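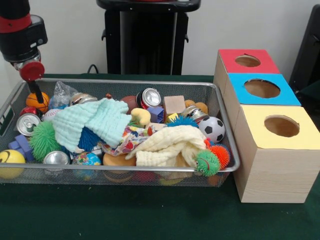

The second period of the Seltness project was used for the gripper comparison which we promised in the work plan. We tested two end tools on the same arm: the two-finger tool from Drundach, and the finger-and-pad tool which was made in our own workshop at Nondomside. We decided early that the test load should be difficult. The wire basket therefore holds spiky rubber balls, drink cans, pieces of cloth and a football all mixed together, and the three boxes with round holes stand to the right of it as the places for sorting. An easier load would give nicer numbers, but it would tell us little about the work which Camenzind wants to do later.

Work done in this period

We completed 2,318 pick attempts, divided equally between the two tools. Both tools were run with the same controller settings and the same speed limit. After every 40 attempts the basket was emptied and filled again by hand, so that no tool could profit from a lucky arrangement. In 107 attempts the controller stopped the arm because the force at the wrist was too high. Most of these stops came near the mesh wall, where the finger touched the metal before it reached the object.

The Drundach tool was better with cans and with the wooden cubes. Our own tool was better with the spiky balls, which it can press lightly from one side. With cloth the result is less clear. Both tools can take hold of a fold, but they often lift a second object together with it, and we count such a case as a failure even when the cloth itself arrives in the right box.

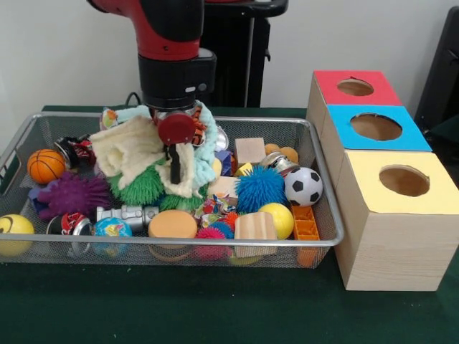
Camenzind, after reading the draft of these results, replied that a double pick should not be counted the same as a missed pick, as their line can separate two objects later but cannot repair a missed one. We agree with this remark. The log keeps both cases apart, so the figures can be given again in this form without new tests -- we will send the changed table in August.

Changes to the plan

The camera comparison was planned for this period and is now moved to the next one. The reason is the late delivery of the second mounting bracket. No extra money is requested for this delay.

Next steps

We will make the finger of our tool shorter and repeat the attempts near the basket wall. The force limit will stay as it is until this is finished.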